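Notes on the Planner, Part Three: When the Arm Waits for the Eye

This entry continues the account of the motion planning software that our group has been developing under the working name Bulloder. Readers who followed the first two parts will recall that the earlier entries dealt with the file format for joint limits and with the logging service. The present entry concerns timing, and in particular the agreement between the perception module and the planner about what the robot is understood to have seen, and when.

Bulloder receives its picture of the surroundings from a separate program called Ovov. Ovov takes in the head camera view, estimates the position of surfaces and handles, and publishes the result as a list of shapes. The planner then looks for a path for both arms that touches none of those shapes. On paper the arrangement is simple. In practice the two programs were written a year apart, and each contained its own idea of what a timestamp means.

In Ovov, the timestamp attached to a shape was the moment at which processing finished. In Bulloder, it was read as the moment at which the camera image was taken. The difference amounted to 80 milliseconds on the office machine. While the head stood still, the error had no effect. Once the head was allowed to turn during a reach, every shape was placed slightly to one side of its true position, and the planner would either refuse a perfectly good path or approve one that passed too close to a wall.

The fault was first reported on a Friday by Kiprono Rugemalira, who maintains the replay tool. He had run the same recorded session twice and received two different plans. My first assumption was that the random seed had not been fixed. It had been. I spent the following 2 days looking in the wrong place, chiefly in the collision checker, which I had rewritten in March and therefore regarded with suspicion.

What settled the matter was a plain text comparison. Kiprono printed the stamp on each incoming shape beside the stamp on the image it had been derived from, and the gap was present on every line. The correction itself was short. Ovov now carries the capture time through all of its stages and publishes both values under separate names. Bulloder reads the capture time, looks up where the head was at that instant, and places the shape accordingly. If the head position for that instant is no longer in the buffer, the shape is dropped and a warning is written to the log. We discussed whether the planner should guess in such cases and decided that it should not.

A second change followed from the first. The arms themselves appear in the head camera view for most of a reach, and Ovov must remove them before it reports any obstacles. The removal step had been using the current joint angles — again, the wrong moment. A thin sliver of forearm would survive the filter and be reported as an object directly in front of the gripper. The planner then declined to move at all, which was correct behavior given what it had been told.

All of this work is checked in simulation before it reaches the hardware. Our virtual rooms are kept in a collection called Brabec, and 14 of them are now part of the nightly run. I am partial to the tiled ones. Repeating squares are hard on the depth estimator, and a door handle is a small target at the best of times.

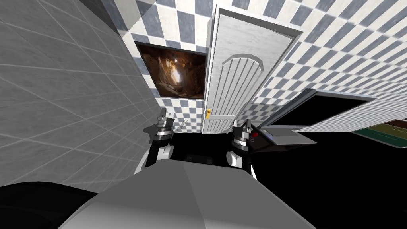

Working Notes, No. 4

With both arms raised in view, as they are in this room, the filter has a good deal to remove: the wrists, the fingers and the body of the robot below them. The grey tiles behind the left gripper make any leftover pixels difficult to tell from the wall by eye, so the nightly run compares the filtered result against the simulator's own labels and stores the difference with the build.

Two matters remain open. The buffer length is still a fixed number in the source code and ought to be moved to the configuration file. The warning for dropped shapes is also too frequent during startup, before the head position service has begun to publish. Kiprono has proposed holding back the first plan until that service is ready, and a branch with his change is under review.

The next part will cover Fukus, our small viewer for comparing plans side by side. It has acquired a proper time axis as a consequence of the events described here, along with a keyboard shortcut for stepping backward that I had requested in an earlier entry.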